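Budgeting for replacement finger pads on hand-held grippers

Posted in: Equipment and Purchasing
Status: Open
2 replies

Brutberg_Purchasing
Posted 07/08/2024

Our department is preparing an equipment request for the coming budget year and would appreciate guidance from members who have completed a similar purchase. We intend to acquire 2 additional hand-held grippers for recording demonstrations of tabletop tasks. The quotation received from our supplier, Herkix, is 1,399 per unit and includes one set of fingers with the pads already fitted. Replacement pads are listed separately, and the supplier does not state an expected service life.

The request form requires a figure for consumable parts over the first year, and our finance office will not accept a blank entry. The present unit is used mainly over a bare pine board, and the padding on its fingers is the part we expect to replace most often. We have not kept a record of past replacements.
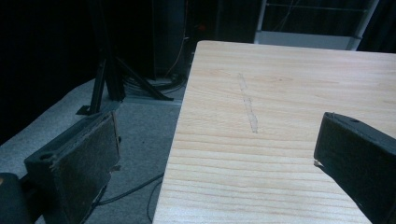 Current unit over the pine work board, left pad in view.

We would be grateful for advice on the following points. Should pads be entered as consumables or included in the purchase price of the unit? Is it reasonable to order spare fingers as well as spare pads? Finally, should the work surface be part of the same request? The board shows a faint streak near its center, and we do not know whether a protected surface would be preferred for new recordings.

Lagman_Lab_Office
Replied the next day

Our office went through this process in May and the following may be of use.

Pads should be entered as consumables. If they are folded into the unit price, any later order will have to be justified as a repair, and in our institution repairs are charged to a different account with its own approval form. We requested 30 replacement pads for a group of 3 grippers. That quantity was approved without comment. I would not suggest copying the number, as it reflects our own hours of use, but it shows the scale that a finance office may be willing to accept.

With regard to fingers, we hold one complete spare pair for each gripper. A worn pad can be changed at the bench, provided the old adhesive comes away cleanly. When it does not, the spare pair allows work to continue while the first is being cleaned. Please confirm with the supplier that the mounting holes on the spare fingers match those on your present model. We received one pair that did not fit and the exchange was slow.

The board is a separate matter. We would list it under furniture and fittings, or simply pay for it from the general supplies account. A marked surface is not necessarily a problem, but if your recordings are to be compared with earlier ones, the new board should be of the same wood and finish. A change in surface should be written into the session notes.

One further item that is often left out of these requests is cable management. If your stands and cables share the floor with the work area, floor covers are a modest expense and may be required by your safety office in any case. Ours raised the point after the request had been submitted, and we had to file an amendment.

It would also be advisable to begin a replacement log now – even a single sheet kept with the unit, giving the date, the finger and the hours of use. Next year's figure will then be much easier to defend.

idora_stores
Replied the same week

Agree with consumables. Ask for the pad price in writing with the quote, ours went up between the quote and the order. We buy sheet material and cut our own now. Cheaper, but check the thickness or the jaws will not close the same way.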